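Church hall kitchen and store check, Fleltuvham
Done 16 July 2023, before the summer lets start

I do this walk-round twice a year and always mean to type it up the same evening. For once I have! Ticks are fine, crosses need doing, and my ramblings come after.

Fire blanket by the cooker – tick. Pull tabs hanging free, box not wedged behind the tea towels like last time.
Extinguisher, back door – tick. Needle in the green, Priment's service label still in date.
Smoke alarm, corridor – cross. It chirps. New battery please, and a spare in the drawer.
Fridge – tick. It read 3 degrees on the middle shelf, so I've left the dial alone.
Water heater – cross. The Erdem one over the sink drips from the spout and the limescale is dreadful. The "very hot water" sticker has peeled off too, and I'd like that back up before the playgroup returns in September.

First aid box next. I was a bit cross about this, as we've run out of blue plasters again and the eyewash had expired. Whoever takes the last one, do write it on the sheet inside the lid – it takes two seconds.

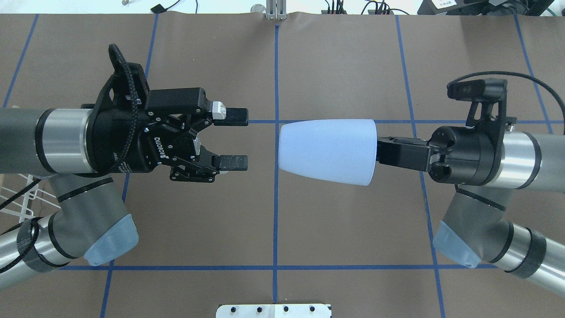 Burn gel is fine, and so are the bandages (all sealed, I checked each one).

Store cupboard – cross. Far too much piled on the top shelf. The Skoler shelving is marked 70 kg a shelf and I don't fancy testing it, so the heavy boxes want to come down to the floor.
Extension leads – tick, apart from the orange one with the cracked plug, which I've cut up and binned.
Back step – cross. The edge strip has lifted at the left-hand end and I caught my toe on it going out with the rubbish.
Key 312 – back on its hook, hurrah.

I'll look at the step and the alarm again next week.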